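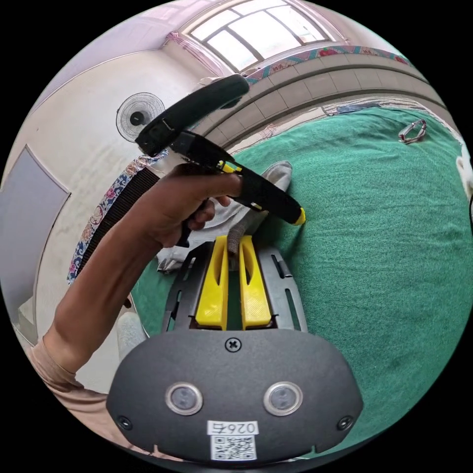 Right, labelling. I've been meaning to do a thread on this for ages because it's the bit of our hand-held gripper work that causes the most grief for the least glamour. Every gripper gets a printed number on the body, and the number goes in the log before you touch any cloth. Ours has 0264 on a little white label with the QR code right by it, and if you only scan the code and never read the digits you WILL log the wrong unit one day. I've done it. Twice in one afternoon!

Rule one on our sheet, then: read it, say it out loud, scan it. If the app and your mouth disagree, stop and sort it out before you carry on.

Rule two is fingers. Check both are seated and parallel, then open and close 4 times with nothing between them. I used to skip this (it's boring, I know) and then lost a whole morning's folding to a finger that had worked its way loose.

Rule three, pinch the fabric with the tips. Don't grab a great fistful halfway down the fingers. A person can do that and get away with it, but it's useless to anyone trying to learn a fold from the recording.

Chutima Paisan wrote most of the original sheet when we were still calling the project Folov, and hers ran to 19 rules. Nineteen! We're down to a much shorter list now but I still have hers pinned up, and her one about sleeves is the best of the lot: cuffs pushed back or buttoned, nothing dangling near the jaws.

Anyone using a second tool in the other hand, please agree beforehand which one moves first. We had two people at the Villanueva site doing it opposite ways for most of February and the recordings don't mix at all. Such a faff to separate them.

Surfaces! Pick one mat and stick with it for the whole batch. Write the colour down. If you swap mats, start a new batch, even if you've only got a couple of folds left to do.

Batches are capped at 200 folds. People moan about this one. I moan about this one. But past that my pinches get lazy and I can see it when I play them back, so the cap stays.

Someone from Skodel asked if they could borrow the sheet, and yes, of course, help yourselves. The current version is the one marked 10/11/19 at the bottom. If yours has a coffee-coloured border it's the old one, bin it.

Still arguing over whether a dropped cloth counts as a failed fold or gets thrown out. Ukora lot keep them, we don't. I'm coming round to keeping them, as long as they're tagged. What does everyone else do?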